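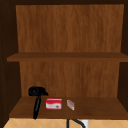
August. By the Workplace Studies Group, Živković Institute, Wamareck

4.2 Changes in the work of the room staff

In this section we present what the room staff of the two apartment houses in Brerstead told us about the planned robot, and what we could find in the written records. The system was at this time still in preparation. All handling tasks were run in simulation, in a model kitchen and its cabinet, and the staff were invited to watch the runs on a screen in the break room and to comment on them. In total 1616 runs were shown or stored. We did not study the success rate of the robot, this is reported by the developers in a separate text. Our interest was in the people who will share a shift with it.

The first finding concerns the order of the work. Before the project, each cleaner decided alone if she starts with the kitchen or with the bathroom. For the simulation, the developers needed a fixed list of tasks with a clear beginning and a clear end, and they asked the staff to write it. Writing the list took much longer than planned. Several cleaners said that they had never before put into words what they do when they enter an apartment. One said: "I look at the sink and I know what kind of guests they were. Where do I write this in the list?" In the final version this looking does not have a line of its own.

The second finding is about objects which guests leave behind. The house rule says that a personal item must go to the reception, and a small used item may be thrown away. For the staff this rule was never difficult. In the simulated cabinet, however, a hair dryer stands on the same shelf with small things that look like soap, and the question was raised which of them belongs to the house. The cleaners answered at once, but they did not all give the same answer. In one house the hair dryers are always kept in the bathroom, so one in a cabinet was understood as forgotten by a guest. In the other house they are kept where there is space. The developers had taken for granted that one rule would be enough for both houses.

We read this as a shift in responsibility. As long as a person does the tidying, a difference between two houses can stay invisible for years. When a task is prepared for a machine, somebody must decide, and it is not always clear who has the right to do it. In Brerstead the decision was finally made by the shift leaders, who did not have this duty in their contract. They mentioned it in almost every interview.

The kitchen tasks caused more discussion than the cabinet (Figure 2).

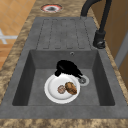

BRERSTEAD, August

Figure 2. Simulated kitchen task. The plate lies on the floor of the sink basin with two pieces of food on it, the gripper is directly above.

Staff who saw this situation on the screen talked mostly about the food. A plate in the sink with food still on it was, in their words, normal on a Monday morning. They wanted to know if the robot takes the plate or the food first, and who empties the bin afterwards. Some were relieved that a machine could take over the sink, which many of them like least. Others were worried that exactly these short tasks would go away and only the heavy ones would stay – beds, mattresses, windows. The older employees spoke about this more often. For them washing up is also a moment to stand still.

We compared these statements with the shift log, which is kept in the Trurkimard system and has 3867 entries for the period of the study. The entries confirm that kitchen tasks are usually placed between two heavy tasks. The log has no field for breaks, and it was never made for this purpose, so we use it with caution. Still, we would recommend that the distribution of heavy and light work is discussed with the staff before the robot arrives, and that the result is written down in the shift plan.

A last point is the language. After a few weeks the cleaners began to use words from the task list also between themselves, for example "object" for a cup. Most found it funny. One shift leader did not, and asked the developers to change the list to the words of the house. This was done for the kitchen part. The part on the cabinet was left as it was.

Contact: Živković Institute, Workplace Studies Group, Wamareck | © Živković Institute. All rights reserved. | Back to top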